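Workshop Tips: Teaching an Arm by Hand (and by Remote)

Filed under: bench skills, simulator nights

If you have only ever watched somebody else drive the arm, come and have a go! Showing a robot a job yourself is the most fun you can have at a bench, and you need no programming to start. These tips come out of our Tuesday evenings, where we do a lot of our teaching in the simulator first and then move to the real bench at Trestdale once our hands have settled down.

Before you record anything

Run the whole job through with your own fingers. Pick up something small and flat from your own kitchen table, carry it over to a bowl, let go. Notice how you slow down for the last little bit? You want the arm to do that too, and it will only learn it if you drive it that way.

Pick one way of doing the job and stick with it. If you go around the left of an obstacle in one demonstration and around the right in the next, the arm may try to split the difference and plow straight into it.

Put some clutter out. A bare table makes for easy driving and a spoiled robot, so we load ours up with whatever is in the object library (yes, the shark jaw is a favorite).

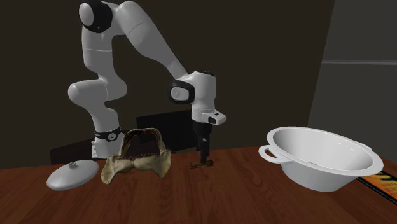
Coming down on a flat piece is the part everyone rushes. Stop well above it, get the fingers square to the short way across, then lower straight down. If you are off to one side, go back up and fix it there. Dragging the fingertips along the wood to correct yourself is a habit the arm will pick up faster than anything good you show it!

Remote control tips

Sit facing the same way as the arm if you can. Driving from across the table flips your left and right, and even our old hands get caught by it late in the evening.

Turn the speed down before you turn it up. On the Cludus hand controller, I start new drivers at setting 7 and leave them there for the first session. It feels like steering through syrup, but the recordings come out lovely and smooth.

Use the wrist view for the last stretch. The room view is great for getting over there, but for lining up a grip you want to be looking down between the fingers.

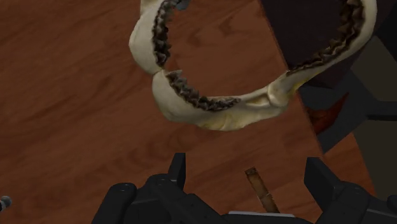 Wrist view, fingers open, with a short brown piece between them.

Keep the fingers wide until you are properly in place, then close in one go. Little nervous squeezes on the trigger all get recorded, and you will be trimming them out for ages.

Hand-guiding tips

Hand-guiding on the real arm is a different feel altogether, and I love it. Hold it near the wrist with a light grip, elbows in, and walk with it when it has a long way to travel. Keep your other hand on the stop button. Take rings and watches off first.

Long reaches over tall things deserve a practice run. Lift higher than you think you need, travel level, and only then come down. Check the elbow as well as the gripper, because the elbow swings out where you aren't looking.
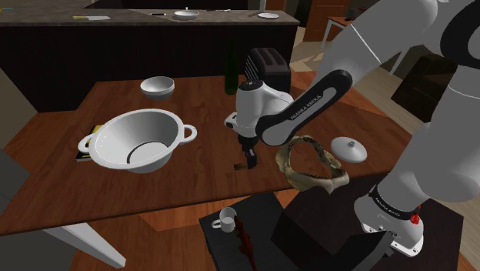
Mangubat Makers' Club, Robot Teaching Group

For jobs that end in a basin or a deep bowl, bring the gripper over the middle before you lower it. A rim is easy to clip on the way in and just as easy to clip on the way out, so finish every demonstration with a clean straight lift and a short pause. That pause gives you a tidy place to cut.

Saving your work

Give each recording a name that says what it was. I once opened a folder of 43 files all called "test" and had to play every one. Job first, then driver's initials, then good or bad. Keep a few of the bad ones in a separate folder, too, as they are handy for showing newcomers what a wobbly approach looks like.

Our shared Oltik folder has just gone past 1411 recordings, so please clear out your false starts before you go home. Anything over 600 megabytes should be trimmed before you upload it.

Spare controllers live in the blue drawer. Put them back on charge when you finish!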